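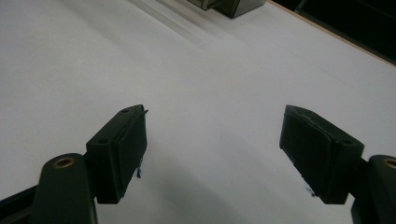

Photo: Skirkstead / Tincuța Pîrvu

The rulebook Theresia Mösli wrote for her operators began life as a single sheet taped to a door. It is now in its third printing, has a table of contents, and is known in the building as "the hymnal," mostly by people who have been asked to read it twice.

Mösli runs data quality at Skirkstead, where people spend their shifts doing small tabletop tasks with hand-held grippers so that a robot arm can later be taught to do the same. I went to see her in January to ask how you write rules for a job in which the correct technique is, more or less, to pick a thing up and put it somewhere else.

"You write down what annoyed you last month," she said. "Then you take out the names."

Her favorite rule is the first one, which covers fingers. Pads are to be looked at before every session and wiped if they carry dust, lint or thread. It sounds like housekeeping, and she is tired of hearing that it sounds like housekeeping. The pads sit in view of the gripper's own camera for the whole recording, she pointed out, so whatever is stuck to them is in every single image.

"If you have a hair on the pad on take one, you have a hair on the pad on take 994," she said. "And then the model has opinions about hair."

How often is the rule followed? Mösli looked at the ceiling for a while. "It's a very good rule," she said.

Rule 2 concerns the surface. White covering, pulled flat, nothing on it that the task sheet doesn't list. Creases are tolerated if they stay put. Mervin Beaulieu, who trains the new operators, told me he used to iron the covering, until he was asked to record his ironing hours under a project code and there wasn't one.

Beaulieu has strong feelings about sleeves. The hymnal asks for plain, dark and long, and he would like it to ask for less than it does about jewelry, a section that grew to a page and a half after a disagreement over bangles. The current wording allows "soft items that do not swing." He wanted to know who was going to measure the swing. He is still waiting to hear.

Then there is pace. Operators come in fast, he said, wanting to show they're good at it, and it takes a day or two to get them to move like someone who has all afternoon. The rule says to pause before closing the fingers and again after opening them. It doesn't say how long. An earlier edition did, and people counted out loud.

"We have 106 recordings of a grown man whispering 'one Mississippi,'" Beaulieu said. "There's no audio track in the final set, thank God. But I know."
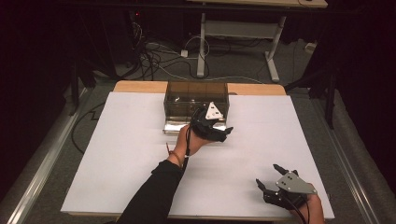
Shiny things, and other sore points

The longest argument in the book's history was over reflective materials. Aslak Hellström, who wrote most of the tracking section, wanted foil and clear plastic kept out until the basic tasks were finished. Mösli wanted them in from the start, on the grounds that kitchens exist. The compromise is Rule 9: shiny or see-through items are allowed, but the session has to be tagged as such, and the operator checks the tracking before carrying on.

"I lost," said Hellström, when I asked him about the compromise.

He did get his way on cables. They must run back along the forearm or straight off the near side of the work area, never across the objects, and there must be enough slack to reach the far side without a tug. What they do on the floor is covered by a separate document, owned by a separate department, and Hellström declined to discuss it.

Not everything in the hymnal is original. Costel Bratu brought in the sign-off procedure from Dista, his last employer, where two people had to agree that a recording was usable. At Skirkstead this was tried for almost 2000 recordings and then cut to one person, plus a second look at anything the first person felt bad about. Bratu says the feeling bad has worked out better than the two signatures did.

There are 4 rules Mösli would keep if she had to throw the rest away: look at the fingers, flatten the surface, go slowly, and say so when you mess up. The last was the hardest to get people to follow. Operators used to delete a fumbled grasp and start again. The book now tells them to keep it and label it, and Beaulieu leaves his own worst ones in the training folder, where they are apparently quite popular.

The fourth printing is due in spring. Mösli says it will be shorter. Beaulieu has seen the draft, and says the section on bangles is now two pages.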